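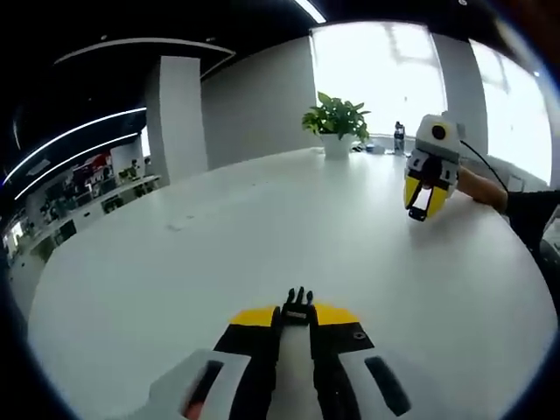 *Both hand-held grippers out over the big white table, window end of the room.*

**Shopping list for the next round of hand-held gripper work: what would you buy first?**

**nkurek** (thread starter)
September 22, 2024

Okay, I'm way too excited about this to wait for the Monday call, so I'm starting a thread.

Background for people who missed the spring posts: we're collecting tabletop demonstrations by hand, to train a small arm that will sort returned parts at Wieczorek. The arm itself is already paid for out of a different pot. What I need to plan is everything on the human side. We have 2 grippers right now, both from Rener, and I love them. You pick one up, and after a few minutes you stop thinking about it and just start moving things (my first thought was that I wanted one for the kitchen).

I have $500 left for this quarter. A third Rener unit is $466 with the cable. The anti-glare table mat from Flolline is $40. If you can add, you see my problem!

My plan as of this morning is to buy the third gripper and live with the shiny table. Having a spare means two people can keep working if one unit goes down, and I could also take one home to mess with finger shapes. Talk me out of it, or don't.

---

**leokadia_g**

Talking you out of it! Look at your own picture. The tabletop is throwing the window light right back up, and the windows behind the plant are washed out to white. You're planning to spend nearly the whole quarter on another device that will record the same glare.

Mat first. It's $40. Then sit with it for a week and see what you still want.

Also I'm jealous of that table. It's huge.

---

**nkurek**

Ha, fair. The table is my favorite thing in the building. It does shine, though, I can't argue with that.

My counter is that the returned parts are all dull cardboard and gray plastic, so they stand out fine against white even when there's a reflection. A mat gives me a different background and I'd want to redo some of what we already have. That's hours of people's time, and I haven't priced it.

---

**rkwiat**

I'm going to disagree with both of you, cheerfully.

Don't buy the gripper and don't buy the mat. Buy cables and fingers. I ran a setup a lot like yours for most of a year and the housings never gave me any trouble. What I went through was fingertips and cables. On the gripper on the right the cable makes a loop off the top and comes down beside the person's arm. Mine ran like that too, and every time somebody reached across the table it pulled at the plug. I lost more afternoons to that plug than to anything else on the list.

So:

- spare cable for each gripper, plus one more
- strain relief clips (the cheap screw-on kind are fine)
- two extra sets of fingertips
- a padded case, so they stop living in a drawer

You'd have money left over and you'd keep recording all quarter.

---

**irena.o**

+1 to the spare fingers. We use the Hidora ones on our unit and they're softer than stock, which is great for boxes and a bit annoying for anything thin like an envelope. I can mail Nikola a used set to try before anyone spends money. Seriously, they're sitting in a tray doing nothing.

On glare: can you close the blinds? Or move down to the other end of the table? That's free.

---

**nkurek**

Irena, YES please, I'd love to try those.

No blinds on that side. I asked facilities and got a form back. Moving to the other end of the table is a really good thought and I'm a little embarrassed I hadn't tried it. I always set up facing the windows out of habit (it's nicer to look at).

Ryszard, what did you do about cable length? Ours feels right for one person and short when two of us are working across from each other.

---

**rkwiat**

Went longer and regretted it, then went back to the original length and moved the recorder closer. Put it on a little stand at the side of the table, so neither person's cable has to cross the other's. Cost nothing, I used a stool.

---

**konradl**

I do purchasing for a group like yours, so let me be the boring voice for a second, though I think this whole thread is great and I want to see the arm running when it's done.

A few things I'd put in the plan before you pick:

1. Does the $466 include shipping? With our last Rener order it didn't, and that ate what we thought we had left. On a $500 budget you have $34 of room, and that can vanish on freight alone.
2. Is the third unit the same revision as the other pair? If the mount or lens position changed, you'll need to calibrate it separately and keep its recordings labeled. Ask before ordering, in writing.
3. What happens to unspent money? If it rolls over, Leokadia is right, start small. If it disappears at the end of September, you should be shopping today.

I'd lean toward the third gripper if the answer to number 3 is "it disappears." A gripper is the hardest thing on anyone's list to get approved later. Cables you can usually slip through as supplies.

---

**leokadia_g**

Okay, Konrad's last point is annoyingly good. I hadn't thought about what gets approved as what.

I still say mat! But mat as supplies, gripper as equipment. Is that allowed where you are?

---

**rkwiat**

Still not with you, Konrad. A third gripper without a spare cable is a third thing that can sit there unplugged. If it has to be equipment, fine, but make him get the clips on the supplies order the same day.

---

**konradl**

No argument on the clips.

---

**nkurek**

You people are the best. Homework for me:

- ask Rener about shipping and the revision
- find out about rollover from our office (my guess is it doesn't, but I've been wrong on this before)
- try the far end of the table and compare a few recordings from each end
- put cables, clips and the mat on one supplies request and see if it gets through
- Irena's fingers!!

I'm still leaning toward the gripper. Ryszard has me sold on the cables either way, so if the supplies request gets bounced I'll flip the whole thing and do cables, clips and the mat out of the $500, and the third unit waits.

---

**irena.o**

Fingers are packed. I put in the small screws too, the ones that came with ours are a different head from stock so use the driver that's in the bag.

---

**rkwiat**

Post the comparison from the two ends of the table when you have it. I'd like to see how much of the shine goes away with no purchase at all, and I have a window problem of my own to plan for.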